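Kneath (board game)

Kneath is a table game for two players, and I've been hooked on it ever since my aunt taught me. It comes from the valley town of Drevach, where people play it in kitchens, on porches and (I've seen it!) at the back of the bus. Each player starts with five pegs and tries to walk them across the board to the far side, which is called the nollard. A full board has 100 holes, though plenty of families make do with fewer. 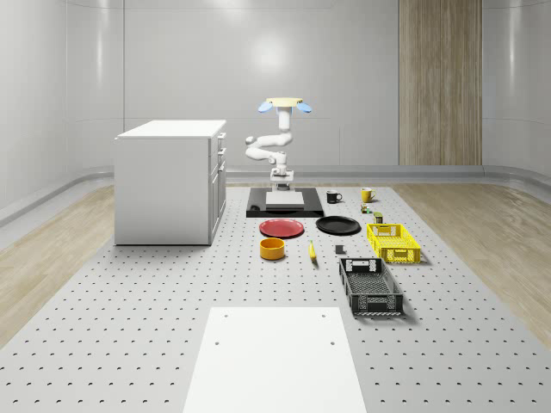
Turns go fast. You move one peg, or you swap two of your own if they're side by side, and that swap is called a driva. New players forget the driva all the time and then get stuck in the corners, me included. First to land all five pegs wins, and a win without a single driva counts double in Drevach.

Up the valley they let you jump the other player's pegs, too. I don't care for that version, it drags on forever, but my cousins won't play any other way and we still argue over it every June.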